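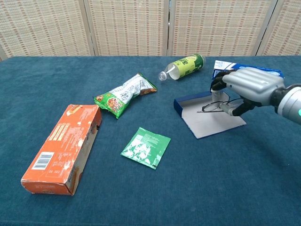 Walking the coast path from Pridby to Pliscombe

1/25/23

She had only been back a fortnight when we spoke, and her boots were still drying in the porch. "I keep looking at them and wanting to go again," she told me, before I'd even sat down.

The walk took her 4 days, with a night in Amton that wasn't in the plan at all. She had meant to push on over the headland, but the wind was up and the woman in the bakery talked her out of it. "Best decision of the trip! I had soup, I had a bath, and in the morning the whole bay was silver. I stood there like a fool for half an hour."

I asked whether winter was a strange time to go. She laughed at that. She went once in August, years ago, and remembers mostly the queue for the ferry. "In January you get the path to yourself, and people want to talk to you. I must have been given tea in 2 different kitchens by people I'd never met." 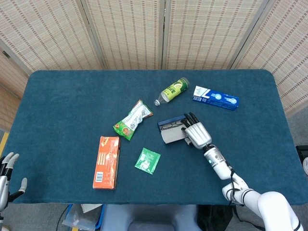

What she carried, and where she stayed

Her rucksack was small — one change of clothes, a flask, a paper map and far too many biscuits. She left the tent at home and slept in guest houses, the dearest of which was £29 with breakfast. Her favourite was Mokgethi, a tall yellow house above Pliscombe harbour, named after the owner's home village. "The stairs are terrible and the porridge is wonderful. There's a visitors' book going back decades and I read it in bed until my eyes gave up."

The hardest stretch was the climb out of Amton, up 961 steps cut into the hillside. The number is painted on a stone at the top. "I was so pleased with myself, and then a man of eighty came past with a dog and said good morning without stopping for breath."

Would she do it again? She already has the map out for the other direction, Pliscombe back to Pridby, with the wind behind her for once. "And I'm stopping at that bakery," she said. "I've been thinking about the cheese rolls since I got home."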